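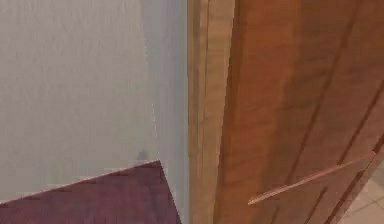 4. Preparação da parede e do piso

Antes de instalar o desumidificador Ornine, verifique se a divisão cumpre as condições indicadas neste capítulo. A instalação elétrica fixa deve ser feita por um técnico habilitado.

4.1 Escolha do local

1. Escolha uma parede interior lisa e seca. Não instale o aparelho numa parede com infiltrações ativas.
2. Deixe 45 cm livres entre a grelha de saída e qualquer móvel, cortina ou folha de porta aberta.
3. Meça a altura disponível. O suporte mural fica a 785 mm do piso acabado, medidos até à aresta inferior.
4. Confirme que existe uma tomada com ligação à terra ao alcance do cabo. Não use extensões nem fichas múltiplas.

Nota: em divisões com mais de uma porta, conte a distância a partir da que se usa mais. As correntes de ar constantes alteram a leitura do sensor e o aparelho liga e desliga sem necessidade.

4.2 Fixação do suporte

1. Encoste o molde de papel à parede e nivele-o.
2. Marque os quatro furos a lápis.
3. Passe um detetor de cabos e tubagens pela zona marcada. Se houver sinal, desloque o molde e repita.
4. Fure com a broca indicada no saco das buchas. Aspire o pó antes de introduzir as buchas.
5. Aparafuse o suporte sem apertar totalmente, verifique o nível e só depois faça o aperto final.

CUIDADO: o aparelho deve ser levantado por 2 pessoas. Não o segure pela grelha nem pela mangueira.

Em paredes de gesso cartonado, as buchas fornecidas não servem. Peça o conjunto Vender para paredes ocas ou fixe o suporte diretamente aos montantes.

4.3 Passagem da mangueira de drenagem

A mangueira trabalha por gravidade. Tem de descer sempre, sem curvas para cima e sem troços esmagados.

1. Ligue a mangueira ao bocal traseiro e aperte a abraçadeira à mão.
2. Conduza-a junto ao rodapé até ao ralo.
3. Se tiver de atravessar um vão de porta, use a calha plana. Verifique se a porta fecha sem tocar na calha.
4. Deite 200 ml de água no tabuleiro interno e confirme que escoa por completo.

Na mudança de um piso para outro, corte a calha exatamente na junta e fixe cada troço ao seu lado. Em piso de madeira use apenas a fita adesiva incluída - nunca parafusos. Em ladrilho, limpe as juntas com um pano húmido e deixe secar antes de colar.

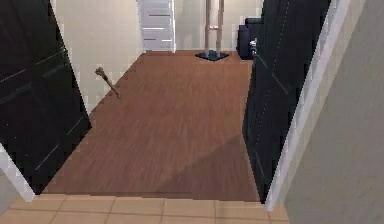
Fig. 4-2. Vão de porta com mudança de ladrilho para madeira.

4.4 Primeira utilização

1. Feche as janelas da divisão.
2. Ligue a ficha à tomada e espere que a luz de estado fique fixa.
3. Selecione o modo automático.
4. Deixe o aparelho a trabalhar durante a noite e verifique a mangueira na manhã seguinte.

Nota: nos primeiros dias é normal ouvir o compressor com mais frequência. Se a luz de estado piscar, desligue o aparelho, verifique a drenagem e consulte o capítulo 7.

Guarde o molde de papel e os parafusos que sobrarem. São necessários se o suporte for mudado de parede.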